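Antes do primeiro orçamento: como planear a compra de uma célula de manipulação

A maior parte dos pedidos de cotação que chegam aos integradores começa pelo braço. Vem indicado o alcance, a carga útil, por vezes a repetibilidade, e falta quase tudo o resto: o que se vai pegar, em que bancada, com que disposição e com que terminal. O preço do braço é a parcela mais fácil de obter e a que menos explica o custo final.

A Gostbridge, que prepara linhas de embalagem para pequenas cozinhas industriais, passou por esse processo ao equipar o posto piloto de Stavstead. A primeira versão do caderno de encargos tinha 26 páginas, quase todas dedicadas ao manipulador. A segunda, mais curta, partia da tarefa: loiça, caixa, alimentos soltos e as distâncias entre eles. Foi esta que recebeu propostas comparáveis.

O passo intermédio foi a simulação. Um posto modelado permite testar alcances e trajetórias antes de se encomendar o que quer que seja, e obriga o comprador a fixar dimensões que de outro modo ficariam por decidir até à montagem.

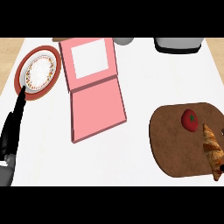 O custo de modelar um posto deste tipo depende sobretudo dos objetos. Mesas e caixas resolvem-se com geometria simples. Os alimentos exigem mais trabalho: um croissant tem uma superfície irregular e um comportamento à compressão que poucos modelos reproduzem bem. Convém que a proposta separe as duas parcelas, geometria e parâmetros de contacto, e que indique quem fica com os ficheiros no fim do contrato. No caso de Stavstead essa cláusula só entrou na terceira ronda de negociação, já com o fornecedor escolhido, e custou uma semana de correspondência.

A escolha do terminal deve ser feita antes da escolha do braço. Uma garra de dedos finos chega bem ao rebordo de um prato e é barata de manter. Uma mão de vários dedos adapta-se a mais formas, mas traz mais atuadores, mais cablagem e um tempo de afinação que raramente aparece na folha de preços. Acresce o peso, que se desconta diretamente na carga útil. Um braço dimensionado à justa para a garra pode ficar curto para a mão, e a substituição posterior obriga a rever a fixação, a alimentação e a avaliação de risco.

A Ilusach, que fez a integração, pediu que ambas as hipóteses fossem orçamentadas sobre a mesma bancada. É uma prática recomendável. Com a disposição fixa, as diferenças de prazo e de preço passam a ser atribuíveis ao terminal, e a discussão fica mais curta.

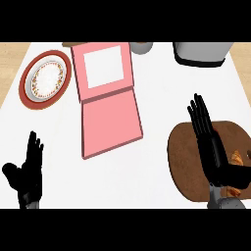
Tempo de leitura: 4 min

Dois braços não custam o dobro de um. O controlador pode ser partilhado, a bancada é a mesma e a vedação de segurança cresce pouco. O que aumenta é a programação: zonas de interferência, sincronização, recuperação após paragem. Na proposta da Ilusach foram previstas 200 horas de engenharia para a versão de um braço e 600 para a de dois, com a colocação em serviço incluída em ambas. Quem compara apenas o equipamento não vê esta diferença.

Há também o espaço. A superfície livre entre objetos tende a ser o primeiro sacrifício quando se quer reduzir a bancada, e é por ela que passam os antebraços. O plano deve reservar essa área por escrito, com cotas, e proibir que sirva de apoio a material em trânsito.

Quanto a ensaios, o plano de aceitação do software de controlo, fornecido pela Gazi, previa 537 ciclos por referência de produto — um valor definido pela amostragem interna da Gostbridge e sem pretensão de servir de norma. Mais importante do que o número é o critério. O contrato deve dizer o que conta como falha: queda do objeto, deformação visível, posição fora de tolerância, intervenção do operador. Sem essa lista, o comprador e o fornecedor chegam à aceitação com taxas de sucesso diferentes para os mesmos registos.

Restam as rubricas que costumam ser esquecidas no orçamento anual. Dedos e revestimentos são consumíveis e devem ter preço unitário fechado por dois anos. As licenças de simulação renovam-se em data própria, muitas vezes fevereiro, fora do ciclo de investimento. A formação de operadores deve ser repetida após cada mudança de terminal e convém contratá-la por sessão. Para a reserva de contingência, a Gostbridge calcula uma percentagem sobre as horas de engenharia — o equipamento fica de fora, com preço firme à data da encomenda.

Contactos da redação | Assinaturas | Todos os direitos reservados | Voltar ao topo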